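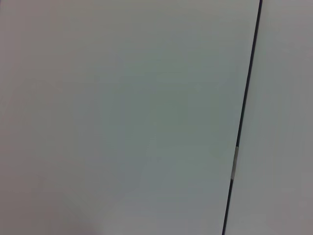 Item 4: pale panels, dark joint between them

Fothergill unit, walk-round 2019-02-25
Checked by Sheila Kettle, comments to Declan Tunstall

1. Floor clear by the door: OK. Lovely job on the shelving, by the way!
2. Lights: OK, all 35 working.
3. Extinguisher tag: renew in March.
4. Panel faces: OK. Smooth, no screws or labels showing on this stretch, and I love how plain it looks. The joint is narrow and keeps an even width — please run a fingertip down it for sharp edges before sign-off.
5. Door hinges: one squeaks. Waldemar has the oil.
6. Step stool: replace the rubber feet, all four.
7. First aid box: OK, fully stocked (thank you, Howard!).

Result: pass, with items 3, 5 and 6 open. Really pleased with this one — great work, everybody.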